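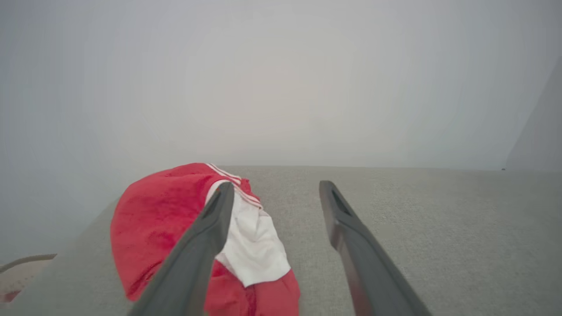
A red garment with white accents, before a pale wall.

Keep the Shirt, Lose the Closet
by Yurii Kobzar

My aunt had one good coat for nineteen winters. When the lining tore, she replaced the lining. When the buttons became loose, she sewed them again with a thicker thread, and when the collar was shiny from wear she turned it to the other side. I remember the coat better than I remember some of my cousins. It was dark green and it smelled of camphor until April.

I have lived in Alvarado for eleven years now, and I own more clothes than my aunt owned in her whole life. I did not plan this. I am not a man who loves to shop. But the clothes are cheap, the store is on my way from work, and a shirt costs less than lunch for two persons. One February evening I could not close a drawer, and I became angry at the drawer. Then I took everything out and put it on the bed, and I was angry at somebody else.

I want to write about mending, and about why I think our town should teach it again. I know that for many readers this sounds like a small subject. We have a bridge that needs paint and a school that needs a roof. Still, I think that how people treat a shirt says something about how they will treat the roof.

Let me begin with money, as it is the argument I hear most often against me. My neighbor Hendrik Modise told me that to repair a pair of pants at the tailor on Dresham Street costs almost the same as a new pair. He is right. I checked. The tailor is not greedy; she must pay rent and light, and an hour of her work is an hour. The new pants are made far away by a person who is paid very little for the hour, and this is the whole secret of the price. When we say that repair is expensive, we are comparing an honest price with a price where somebody else paid the difference. I do not say this to make anyone ashamed. I bought those pants too.

But Hendrik's argument is about paying another person to mend. It says nothing about doing it at home. A needle costs very little and a spool of thread lasts me two years. To close an open seam takes me twenty minutes, and I am slow. I was taught by my aunt, who was not a patient teacher, at a kitchen table with bad light. If I could learn, then I believe almost everyone can.

Here comes the second argument, which is time. Karla Rosales, who reads these essays before I send them and corrects my articles (the small ones, "a" and "the"), wrote in the margin: "Who has twenty minutes?" She works two jobs and has three children, so I take her question seriously. I can't tell her to sit with a needle at eleven at night. What I can say is that the burden should not be only on her. In my aunt's house everybody mended something. My uncle did the shoes. The children did buttons. It was never a hobby and it was never called self-care, it was simply one of the things that happened after supper, like the dishes.

I also notice that the time for shopping is never counted. We go to the store, we look, we try, we return what does not fit, we wait for the package, we carry the box to recycling. Nobody asks who has time for that.

The third argument is the one I find most difficult. People say that clothes today are not worth mending. The cloth is thin and twisted after a few washings, and a patch is stronger than what is around it, so the shirt tears again beside the patch. This is true for many things I own. I had a sweater that I repaired at the elbow, and one month later it had a hole in a new place, so that my repair was the only healthy part. I threw it away finally, with a bad feeling.

I have no perfect answer to this. I think, however, that a person who mends starts to buy in a different way. You turn the thing inside out in the store. You look if the seams have some extra cloth, if the buttons are sewn or only attached for the photograph. You pull a little on the fabric. After some time you put back on the rack most of what you pick up, and I have saved more money by this habit than by all my sewing. A person who has never held a needle does not know where to look.

So I come to my proposal. Our library in Alvarado has a room on the second floor that stands free in the evenings. I would like to see there a mending night, every week, with good lamps and a few sewing machines and people who know how to use them. It should be free. It should be open to children, and to men, who in my experience stand near the door for half an hour before they admit that they brought something.

I am not the first to think of it. Natalia Hinojosa, who taught home economics at our middle school until the class was cut, still has the old lesson plans in her garage. She told me that in her last year she had 391 students across all the grades, and that each of them went home at the end with an apron that they had sewn themselves. "Some of the aprons were terrible," she said. "They wore them anyway." When the class was closed, the machines were sold for 758 dollars, all together. I asked her twice about that number because I could not believe it.

To start again would cost more. I made a budget with the help of Higinio Esquivel, who repairs machines and knows which of the used ones are worth the trouble. For six machines, lamps, irons, scissors, and thread for the first year, we came to 2,302 dollars. I put it here so that nobody has to guess. The town spent more than this on the banners for the summer festival, and I liked the banners, but they are already in a box.

Some people will say that it is nostalgia. I have asked myself this question also. It is easy for an immigrant to believe that everything was better at the kitchen table of his aunt, and I know very well that it was not. She mended because she had to. She would have been happy to buy a new coat, and when I sent her one from here she wore it every day and hung the green one in the back of the wardrobe. I do not want to return to a life where one torn coat is a catastrophe. Mending from need is heavy, and I would not wish it on anyone.

What I would like is that we keep the skill after the need has become smaller. We did so with bread. Most people in this town do not have to bake, but many of them can, and they are glad of it, and the children know that bread is made of flour. With clothes we forgot in one generation. My colleague's son is nineteen, a clever boy who fixes computers, and he threw away a jacket because the zipper pull fell off. A paper clip would have solved it. He was surprised when I told him, and a little sad, because he had liked that jacket very much.

There is also some pleasure in this work which I did not expect. I am a careful person and I worry a lot, about language most of all; I check every email three times. When I sew I do not worry. The thread goes in and comes out. If the stitch is bad I can see that it is bad, and I can take it out and make it again, and there is no one who pretends to understand me. My first repairs in this country looked like scars. Now they are better, but I still choose sometimes a thread of another color – I want to find the place again later.

The library board takes suggestions from residents until the end of the month. There is a paper form at the front desk, and it has only four lines, so you will not need much time. I have filled in mine. Mrs. Hinojosa has filled in hers and used the back side too. If you have a coat with a missing button, you can write about the coat.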